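The shared kitchen at Trimley has replaced its old cooking pots, and the new ones can be borrowed from today, July 9, 2025. Members had been asking for pots with see-through lids since January.
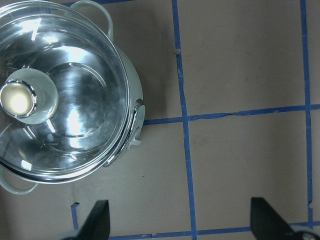
**Trimley Kitchen and Equipment Team**

The new pots have clear glass lids, so cooks can check on rice or soup without lifting them. Adanech Abera, who runs the lending shelf, said the old set had been borrowed 244 times in its last year and several lids no longer fitted.

Each pot goes out with its own lid and should come back with it. Loans are for up to 65 hours. Please hold the lid by its knob and let the glass cool before washing it.

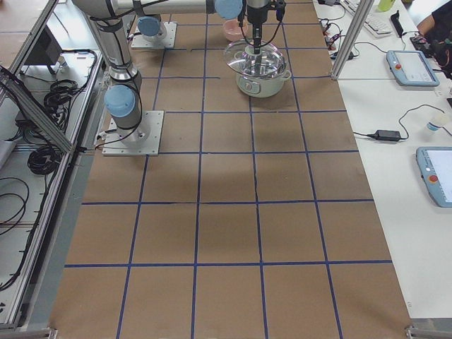

*Page last changed: July 9*

Bowls are still lent separately and must be signed for in the same book. Ibsa Worku will take bookings at the Fornau Road desk or on extension 352. Anyone who still has a pot from the old set is asked to leave it in room 103, with the lid if they have it.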